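Sunday, late, tea gone cold

What a good day! I had meant to spend an hour on the planner and then do the washing, and the washing is still in the basket. The new grasp scoring is in and it runs on the arm, start to finish, with me not touching the keyboard. I'm going to write it all down while I still remember which change did what.

Morning first. I pulled the latest Hevo build (that's the motion planner) and the collision model wouldn't load, same as Thursday's build, something about the table mesh having its faces inside out. Fixed it by hand, which took longer than it should have. Then I put the proper clutter back in. I've been testing against a bare tabletop for too long and it flatters everything. So the grinders and bottles stay in their wooden tray, the knife block stays at the back, and the plate and the two spoons go in the open where the arm has to deal with them. The planner now treats the tray as one long box, which is crude, but the paths are so much calmer for it – no more of that silly wrist flip over the pepper. 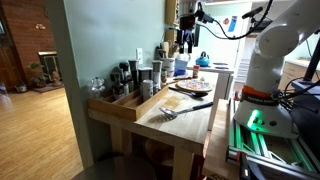 Perception, or why I skipped lunch

Trumbridge is my name for the bit that takes the camera's view and hands the planner a list of things worth grabbing. It has always been fine with spoons. Plates, though, oh dear. A patterned plate gives it flowers, and it would fit a little object to every flower and then rank them by colour. I had 532 labelled views saved from last month and I ran the whole lot again with the rim fit switched on: look for the arc first, and only then ask what's inside it. Bad fits went from 233 down to 4. Four! I ran it twice in case I'd loaded the wrong folder.

The trick (I'm so pleased with this) was to let it accept a short piece of arc. I'd been insisting on half the rim before it would commit, and from the wrist camera you hardly ever get half the rim, because the gripper itself is in the way. Most of the dish is behind the black plates by the time you're close enough to care. So now the gripper is masked out using the joint angles, and whatever sliver of edge is left gets to vote, with a smaller weight.

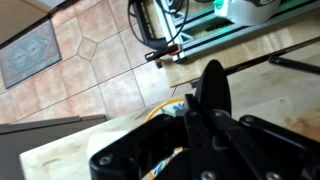
The weight is a guess for now and I'd like to learn it from the saved views instead. I also want the estimate to carry over from the far view to the near one. At the moment each camera starts from nothing, and that's a waste when the far one has had a clear look at the whole plate a moment earlier. Nistimus already keeps a history of poses for the logger, so I could probably borrow that.

Timing is the sore spot. The masking step sits at 800 milliseconds, nearly all of it redrawing the gripper model from scratch. Caching it by finger opening should help a lot. Try that before anything clever.

Must remember to commit the table mesh fix before I pull again.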